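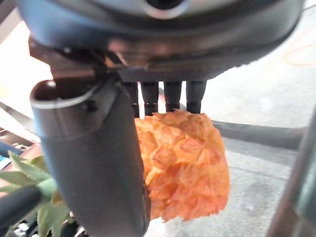 ## Strata wants quarterly levies a year ahead, can they do that?

**posted by konimau_unit9**, 20 Aug 2026

I own a two-bedroom unit in an older block of brick flats and rent it out. We've always paid levies every quarter. The new managers, Rondalar, have sent a notice saying the next four quarters are due in one go, $2427 in total, with a $200 discount if it's in by the end of the month. After that they say interest applies.

I didn't go to the meeting in July and I haven't seen any minutes. Last year's total was $2064, so it has gone up as well. Do I have to pay the lot now? I can cover it, but it would come out of the money I'd put aside for a hot water system.

---

**Sjöberg Street Owner**

Depends what was voted on. The managing agent can't change the payment schedule on their own. Write and ask for the July minutes and look for the motion that sets the levies. It should give the amount and the due dates. If it says quarterly instalments, pay the first one on time and tell them in writing that you're following the resolution.
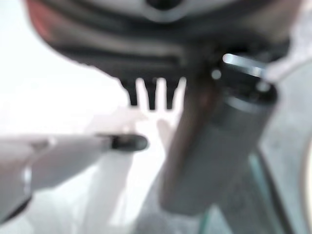 Check the discount too. Ours had to be approved at a general meeting before anyone could take it off, and the rules differ between states, so look up the one for where the unit is. On the increase, ask for the budget that went out with the agenda. Our insurance premium alone added $221 per unit last year, so a jump like yours may be nothing unusual.

Don't just hold back payment while you argue. Interest and recovery costs get added to your account and they're a pain to have removed.

---

**esus_fan**

just pay it, $200 is $200

---

**tiled_roof**

Same letter in our block when we changed managers. It was an offer to pay early and the wording was bad. I rang, they said quarterly was still fine, and I got them to put it in an email. Also ask your accountant which year you can claim it in if you do prepay on a rental.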